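Introduction to Service Robotics
Notes for Unit 2: Our Visit to the Pendida Open Day

Please read these before we go, and bring them along if you still like paper (I do). The open day is in January, and we have been given the demonstration at 2 in the afternoon, so we meet in the lobby of the Ngata Building at 12 sharp and walk over together. Anyone who has been to Pendida before will remember that the side entrance is the one that works. Wear comfortable shoes, because there are very few chairs.

Our host is Afonso Pinheiro, who took last year's class through the building and was wonderfully patient with us. He will start in simulation, with a two-armed robot working its way through the rooms and doorways of a rendered house, and then go on to the real hardware downstairs. I know many of you are itching to get to the hardware. Try to give the first half your full attention anyway — most of what you will need for Assignment 2 comes out of it.

Doors deserve a few words before you see them, as we only touched on them in class. When you or I walk through a door we hardly think about it. A robot has to decide where to stand, which arm to use, how far the panel will swing and whether its own body will fit through what is left. With two arms there is the added worry of where to put the one that isn't busy.
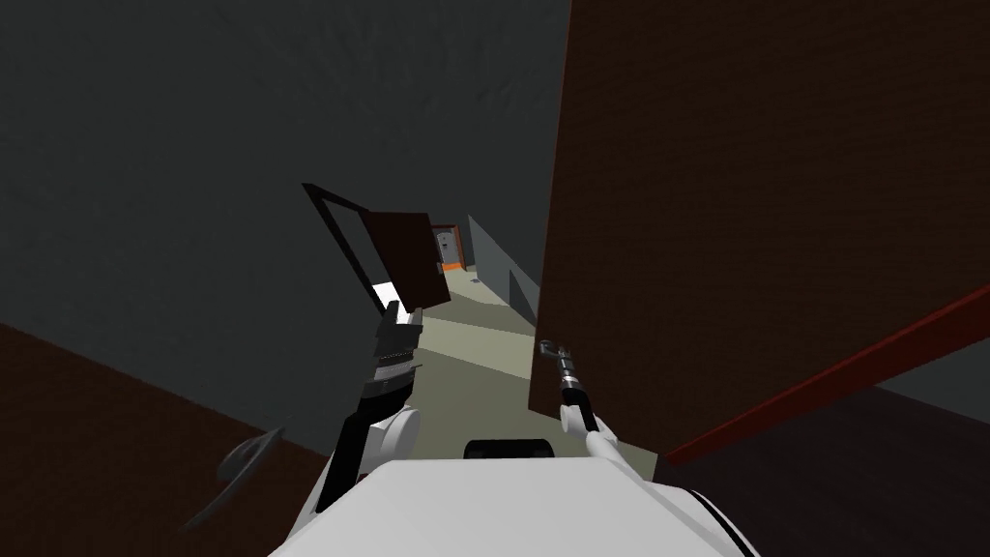

I would like you to think about reach in particular. An arm stretched out in front of the body changes the space the whole machine needs, and a narrow passage leaves very little to spare. Go back to our drawing of the swept area from the last lecture and imagine it with both arms forward, then with both tucked in. The difference is bigger than most people guess!

Grippers are the other topic to keep in mind. A gripper with several fingers can wrap itself around a handle, while a simple two-pronged one is easier to control and easier to model. Afonso has strong opinions on this, and he enjoys being argued with, so do ask him.

The planning software you will hear about is called Gestik, and the scene files come from a package named Zullberg. You don't need to install either of them. I have put a short reading on both in the course folder, and the first 12 pages are plenty.

After the visit, please write me 900 words on one decision the robot had to make, what information it needed, and what could have gone wrong. Sketches are very welcome — messy ones too. The write-up counts for 40 points, and you may work in pairs as long as both names are on the first page.

If you have trouble with stairs, let me know ahead of time and we will take the elevator together.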